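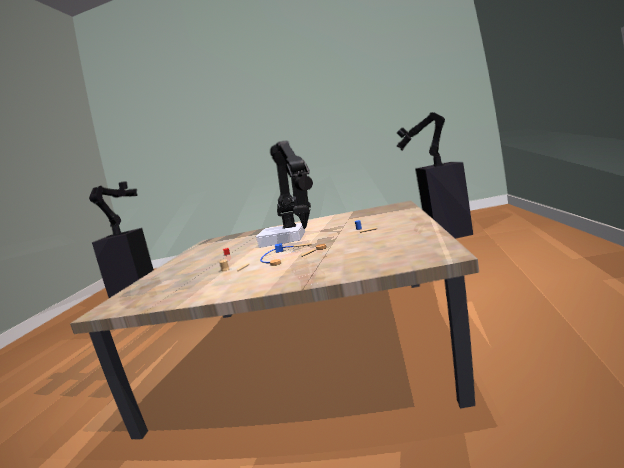
Fulstead Prepares to Honor Its Choral Tradition

When the Fulstead Music Honors were announced on Jul 14, 2022, the jury had read 283 nominations from singers, arrangers, choir directors and instrument makers across the region. The awards will be presented in November at the Emero Theater.

The lifetime honor goes to Alvar Dalen, composer of 166 published works for mixed voices. Dalen began as a rehearsal pianist with the Løken Chamber Choir and later became its director, a post he held until his retirement. His cycle "Harbor Psalms" remains in the repertoire of many amateur choirs, which value its clear vocal lines and modest demands on the tenor section.

"I wrote for the people who came to rehearsal," Dalen said after the announcement. "Some of them could not read music when they joined."

The Clararine Quartet will receive the performance prize for its recording of Dalen's late songs. Two of the songs had never been performed in public.

The theater seats some 3,000 people. Tickets will be sold through its box office, and the choir will open the evening with the first of the "Harbor Psalms."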